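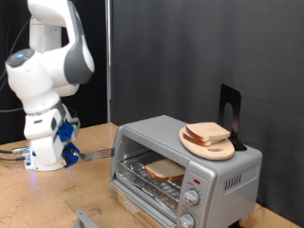 Maintainer: Bakke

prola-toast-cell

Setup and upkeep notes for the toaster oven cell at Wernik. If you are looking for the training code, it lives in the main Prola repo. If you are looking for lunch, the bread here has been handled far too often.

Status: working. Last seen fully calibrated in December.

What's on the bench

One arm, one two-finger gripper, one countertop toaster oven, a fork, and sliced white bread. The oven wears a cutting board on its roof, with a black bookend behind it. Spare slices go on the board. The dark cloth at the back stays up. Every time somebody takes it down to wash it, the next batch of recordings looks like it came from another building.

The table is bare particleboard and should stay bare. We had a nice white mat for one week and the depth readings were a work of fiction.

Power-up

1. Check the cable at the side of the base. Push the connector home and then tug it. Do this even if you did it yesterday.
2. Power the arm and wait for the blue light on the joint cap.
3. Run sosus home. The arm will swing through the place where you were planning to stand.
4. Open the oven door by hand and leave it open for 60 seconds while the cameras settle their exposure. Glass and foil both throw glare and the cameras take it personally.
5. Run sosus check --oven. You want 9 lines of OK. If line three fails, somebody has bumped the oven. Line up its feet with the pencil marks and run it again.

Fingers

There are two sets, blue and clear. The blue ones have the angular faces and hold the fork handle better. The clear ones are kinder to the wrist camera because you can see a bit of the world through them, in a bathroom-window sort of way. Whichever set you fit, change finger_set in cell.yaml. The software has no opinion about what is bolted on and will happily close to the wrong width.

Snug the screws by hand and then give them a quarter turn. Past that you are making a very small crack that will become a large one on a Monday.

Wrist camera

Recalibrate after any finger change, and after every 30 sessions regardless. Drive to the panel_view pose and focus on the printing around the dials.
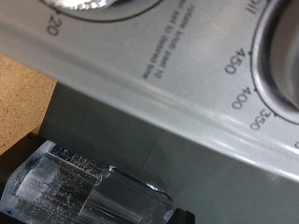
The temperature numbers are the ones to use, with 400 as the focus target. They come out at a silly angle and that's fine, the camera is mounted the way it's mounted. If 400 is mush, loosen the lens ring, nudge it, and try again. Don't use the shiny parts of the knobs. Autofocus loves them and will never come back.

Keep the speed at 3 percent while a finger is anywhere near the panel. The oven's trim is softer than it looks and the replacement budget is a rumour.

Cleaning

Crumbs: brush, never compressed air, which just moves them into the base vents.
Foil: replace the liner when it goes brown. Crinkled is normal.
Door glass: damp cloth, both sides, with the oven unplugged.
Fork: wash it. Please.

Known issues

- sosus home sometimes reports "already home" from positions that are plainly not home. Run it twice.
- The bread slides on the rack if placed too far forward. No fix yet. Staler bread helps.
- The config still spells grey two ways. Both are load-bearing, leave them.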